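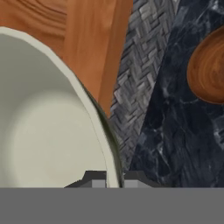
FOR IMMEDIATE RELEASE

Clurnatham Robotics Club opens its simulated kitchen contest to every school in the county

CLURNATHAM, 8 January 2020 -- Hi, I'm Khrystyna Lytvynenko. I teach computing at Clurnatham High and I run the robotics club, and the club asked me to write this one myself because the last press release sounded like a bank wrote it. So here goes!

We're opening up the Lemadis Cup, our table-clearing contest for simulated robot arms, to any middle or high school team that wants in. Sign-up starts today. The finals are in April, in our school library, with a big screen and far too many snacks.

If you haven't run into us before, the Lemadis Cup started as a class assignment. I wanted my students to program a robot arm, and I had no robot arm and no money for one. What I did have was a room of ordinary desktop computers and a student named Abubakar who had already been poking at physics simulators at home (he's a senior now and he'd like everyone to know the first version was his idea, so there you go, Abubakar, it's in print). He put together a table, a bowl and a gripper, and the whole class spent a month trying to get that gripper to pick up that bowl.

A month! For a bowl! I thought they'd be bored in two days. They were not bored. They argued about it at lunch.

The trick with a bowl is that you can't just grab the middle. The good runs bring the open fingers down so that one is inside the rim and one is outside, and then close. Come in a little too far to one side and a finger lands on the rim and shoves the bowl away. Come in too low and you're pushing on the basin. Most of our teams have a folder full of near misses, and they look at them more than they look at the good ones. They watch from the gripper's own point of view, right down over the fingers, and you'd be surprised how much you can tell from there once you get used to it.

This year's software is a new build that we call Virula. It's been the students' project since the fall, and it has 1,682 practice tables in it, each set up a little differently. The wood, stone and woven patterns get swapped around, so one table might put orange-brown wood right next to dark blue marble with a strip of gray weave in between. No sensible person would buy that table. But a program that has learned to find a bowl on plain white is in real trouble when the background turns busy, and we wanted teams to run into that in January and have time to fix it. Some tables have other things on them too, round wooden pieces and so on, and those stay put. Knock one off and you lose points.

Another 1,116 tables are locked away for the finals. The teams don't get to see them ahead of time, and neither do I. Two of our alumni hold the password, and they have been very smug about it.

What the contest looks like

Each team gets six tables on finals day, drawn from the locked set. The arm has to find the bowl, take it by the rim, lift it, and set it down inside a marked area. Teams can't touch the keyboard once a run starts. You score for the grasp, the lift and the placement separately, so a team that gets a clean grip and then drops the thing still goes home with something. We added that after our first year, when hardly anyone scored at all and the mood in the library got pretty grim.

There are two divisions. Middle school teams start with a program that already moves the arm, and they work on where to send the fingers and when to close them. High school teams write more of it themselves, and they can use a learned model or plain old geometry. I get asked all the time which one is better. Last year the geometry team won, and they were unbearable until June.

Teams can be up to six students, with one adult attached. The adult doesn't need to know any robotics. I didn't when I started -- I knew a bit of Python and I knew how to book the library. If you're a teacher reading this and thinking your kids would love it but you'd be lost, please email me anyway. I'll come sit in on your first session if you're close enough to drive to, and if you're not, we can do it by video.

It's free to enter. Virula is free too, and it runs on regular school computers, although on the older ones you'll want to turn the shadows down. The bowls look a bit blocky around the edge up close, and we've left them that way on purpose, since smoother ones made the lab machines crawl.

A few things people have already asked

Do we need a real robot? No. Everything happens in the simulator, practice and finals both.

Can homeschool students enter? Yes, please do. Get a team together or ask me to match you with one.

Can a team be one person? It can, but I'll try to talk you out of it. The kids who come alone tend to get stuck on something small in week two and have no one to complain to.

Is there a prize? There's a trophy. It's a salad bowl on a block of wood with the winners' names written on it in paint pen. I'm told it is highly desirable.

We'll also be holding open practice nights at Clurnatham High for anyone who wants to try Virula before committing. You can bring a team, or a younger sibling, or a principal who needs convincing. My students will be there to show you how to load a table and make your first terrible attempt, and they're much nicer about it than they are with each other. I can't promise you'll lift a bowl on your first night, but a couple of the seventh graders who visited before break did, and the yelling was heard in the gym.

Reporters are welcome at practice nights and at the finals. Students are happy to talk about their programs (some of them are extremely happy to, so leave yourself time). We can send screenshots and short clips from the simulator on request, and if you want to try driving the gripper yourself for your story, just say so and we'll save you a seat.

About the club

The Clurnatham Robotics Club meets after school in the computing lab and is open to all students at Clurnatham High, no experience needed. The club builds and looks after Virula and hosts the Lemadis Cup each spring.

Press contact: Khrystyna Lytvynenko, club advisor, Clurnatham High School. Leave a message with the front office and ask for the robotics lab. I call back after the last bell.

###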